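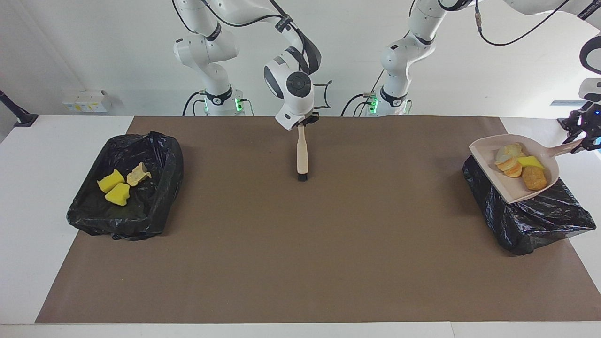 Hand brush above the brown mat, bristles down.

5 min read

Float tanks are sold on silence and buoyancy. Sabina Begum spends most of her working day on the plumbing. She has serviced tanks at the Oldale float centre for long enough to have rebuilt every pump on the premises, and she prefers to start with the water.

"Each tank holds 856 litres of solution," she says. "It's Epsom salt, as much as will stay dissolved at skin temperature. If the heater drops out overnight, crystals form in the coldest part of the line, and that's usually the return elbow."

Density is checked with a hydrometer at 7 am, before the first booking. A low reading means salt has gone out on people's skin and hair. A high one means evaporation, and the tank is topped up with fresh water and circulated before anyone gets in.

Between clients the pump runs for 19 minutes. Begum worked that figure out from the measured flow rate and the number of turnovers she wanted through the cartridge filter. "The figure in the manual was for a clean filter. Ours is never a clean filter by afternoon."

She is cautious about disinfection. Oldale uses ultraviolet with a peroxide dose, and she logs the residual by hand. "Test strips read oddly in brine that strong. The colour pads are made for pools. I dilute the sample and use drops."

Asked what floating does for a sore back, she declines to say. "People tell me they sleep better. I can tell you the water was 35 degrees and the filter was changed."

The centre's other technician, Botond Barta, handles the air side. Humid, salty air gets into fan bearings and door hinges, and he has moved the extraction fans out of the tank rooms and into the corridor ceiling. The log shows 1187 sessions since that change, with one fan replaced.

For anyone putting a tank in at home, Begum's advice is about the floor. "Get the load checked by an engineer. Then put in a drain. Salt creeps under vinyl and you won't see it until the edge lifts."

Filed under: Water Therapies, Equipment & Upkeep

3 comments

Yuk-lan Chien
What micron rating is the cartridge? Ours clogs within a week.

Jahangir Abeysekara
Agree on the strips. Drops cost more but the readings repeat.

Jhonatan Nina
We skipped the floor drain in our garage install. Putting one in this January.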